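Club Fitting Should Be Part of Membership, Not an Extra

Golf clubs of the ordinary kind, those with one course, one shop and a modest practice area, have for many years treated equipment fitting as a private matter between a member and a retailer. The club sells the balls, maintains the greens and runs the competitions. What a member carries in the bag is considered that member's own concern. This essay argues that the arrangement has outlived its usefulness, and that a basic fitting should be included in the annual subscription of every full member.

The Ponden Golf Association adopted such a policy two seasons ago. Its membership stood at 1244 when the policy took effect, and each member became entitled to one session in the winter months, covering length, lie, loft and grip size. The association did not require any purchase to follow. Many members left with the clubs they had brought, adjusted by a degree or two, and with grips of the correct diameter.

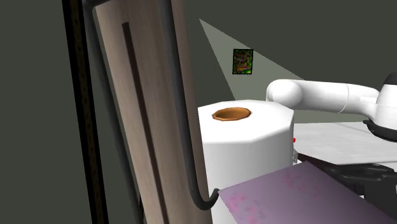
The principal objection concerns space. Smaller clubs commonly reply that a fitting service requires a purpose-built studio, and that no such room is available to them. The experience at Ponden suggests otherwise. A static fitting can be carried out in any room with a level floor and enough height for a full swing, and the room need not be handsome. A tall panel with a wood-grain finish and a long dark groove down the middle, set against a plain wall, is as much decoration as the purpose demands. The money saved on interiors is better spent on a reliable loft and lie machine and on the training of the person who operates it.

A second objection concerns cost. Nokeveck Golf Club, which considered a similar proposal and declined it, estimated that the service would occupy its professional staff for most of the winter. That estimate assumed that every member would attend and that every session would be a full one. Neither assumption is sound. A member whose clubs were checked last year and who has changed nothing can be seen in a few minutes. A junior who has grown since the spring will need longer, and should receive it.

The cost of doing nothing is seldom entered in the accounts. Players with grips that are too thin tend to hold the club too tightly, and they tire sooner. Players with shafts that are too long stand too upright or choke down without knowing it. Both groups pay for lessons intended to correct faults that their equipment encourages. A teaching professional may spend an entire series of lessons on a player's posture before anyone thinks to measure the clubs.
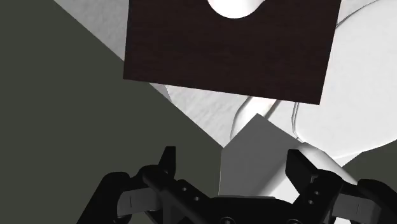
There is also a question of fairness. At present, the members who are fitted are those who can afford a new set and who buy it from a retailer offering the service without charge. Members who inherit their clubs, or who buy them secondhand, are left to adapt as best they can. These are often the newer and younger members whom clubs say they are most anxious to keep. A subscription that includes fitting treats them on the same terms as everyone else.

Some professionals fear that a free service will reduce their sales. The concern deserves a serious answer. The shop at Jorkdale, which serves a club of moderate size, now offers a fitting to each member and charges only for parts. Its staff report that regripping has become steady winter work where it was once occasional. Members who trust the advice they have been given return for the next item they need. A service that sometimes ends with the words "keep what you have" earns that trust more quickly than any promotion.

Manufacturers should also be asked to contribute. Janjua, a maker of grips and shafts, lends sample sets to clubs that provide fittings, on the condition that competing products are displayed alongside its own. Other suppliers would do well to follow this practice.

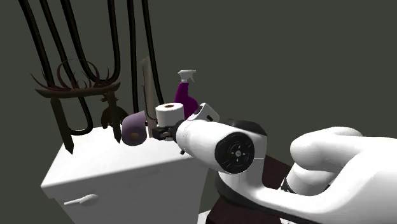 Clubs need not adopt the full policy at once. A sensible beginning would be to offer grip sizing alone to all members between December and the opening of the competition season, and to extend the service to length and lie in the following year. Records should be kept for each member and made available on request, so that a player who moves to another club may take the measurements along.

Governing bodies, for their part, could publish a short common standard for these records. At present each shop writes them in its own manner, and one shop's notes are frequently of little use to the next. A single page would be sufficient for the purpose, and it could be distributed with the annual handicap materials at very little expense.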